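Open Day at the Trarthorpe Workshop: Your Questions

I get a pile of email every time we open the doors, and a lot of it asks the same things. So I sat down with a coffee and wrote out the answers in one go. If yours isn't in here, write to me anyway!

When is the next one?

July. We open at 10 in the morning and we shut the doors at 4. The exact day goes up on the front page as soon as the building has confirmed it, and please don't book a train before that (someone did last year and I still feel bad).

Where do I go?

The workshop is in Trarthorpe, on the old Visser site. If you come from Hatesthorpe, stay on the main road past the garden center and turn in at the second gate. The first gate belongs to the tile warehouse and they are getting tired of us. Parking is free but tight.

Do I need a ticket?

For the building, no. For the bench demonstration, yes, because the room is small. We take 16 people per session. Tickets are free, you get them at the front desk when you arrive, and the early sessions tend to go first.

What will I see in the demonstration?

Two robot arms working on everyday stuff. I know people hope for something that walks or does backflips, and I'm sorry, we don't have one of those. What we have is a bench with a pair of arms and ordinary things for them to handle, like a school backpack. I think it's more fun than it sounds. Cloth is hard for a robot! A bag sags and folds and has straps going everywhere, and it never lies the same way twice.

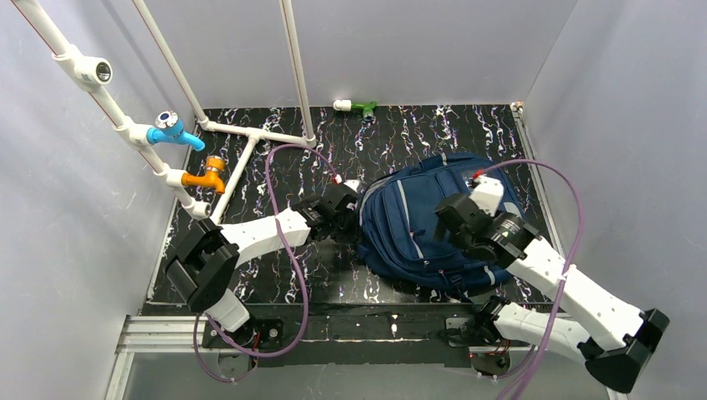

Both arms at the backpack, with the faucet pipework on the left.

How long does it last?

A session is 60 minutes, talk included. I do a short introduction, then we run the arms, then you get to ask whatever you like. The question part always runs over, so if you have a bus to catch, sit near the door. I won't be offended.

Why two arms?

Try opening a backpack with one hand behind your back. Go on, I'll wait. You end up pinning it with your elbow or your knee, and a robot arm bolted to a bench doesn't have a knee. With a second arm, one can steady the bag and the other can get on with the job. The tricky bit is keeping them out of each other's way, and I spend a good part of the talk on that.

What are all those pipes and taps for?

They're for other jobs on the same bench. Turning a tap is a nice simple thing to ask of an arm, and the bright colors make it easy for me to say "the blue one" and have the whole room know which one I mean. We leave the pipework up between jobs. Taking it apart is a pain, and working next to clutter is decent practice for the arms.

Will it work every time?

No, and I'd be a little suspicious of any demo where it did. Grippers slip and zippers jam. If something goes wrong we stop, put things back, and go again. Some of the best questions I've had came right after a flop, so I've stopped worrying about it.
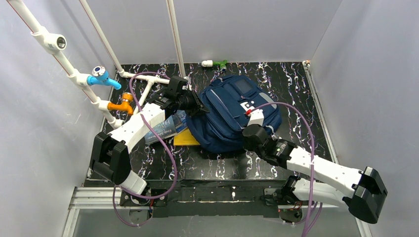

We try to keep the setup as close to normal life as we can, so there are school things on the bench as well, a book and a folder, that sort of thing. Flat stuff is its own kind of trouble. A book lying flat gives a gripper almost nothing to get hold of, and a folder bends as soon as you pinch it. If you've ever tried to pick up a sheet of paper with oven mitts on, you've got the idea.

Can my kids come?

Yes please. Under 12s need a grown-up with them in the demo room. They can get close enough to see well, but hands stay off the bench while the arms have power - mine too.

Can I drive the arms myself?

Not in the regular sessions, sorry. There just isn't time to do it properly with a full room.

Can I take pictures?

Sure, go ahead. No flash in the demo room, please, and ask before you get other visitors in your shot.

Is there food?

There's a coffee machine in the hall and it takes coins only. For lunch, the Dodano café across the road does good soup.

Is the building accessible?

The ground floor is all on one level and the demo room is on it. There are 2 restrooms by the entrance, both step-free. If you'd like a chair kept for you at the front, tell the desk when you pick up your ticket.

Can I bring a school group?

I'd love that, but not on the open day. Send me your class size and a couple of dates that suit you, mornings if you can.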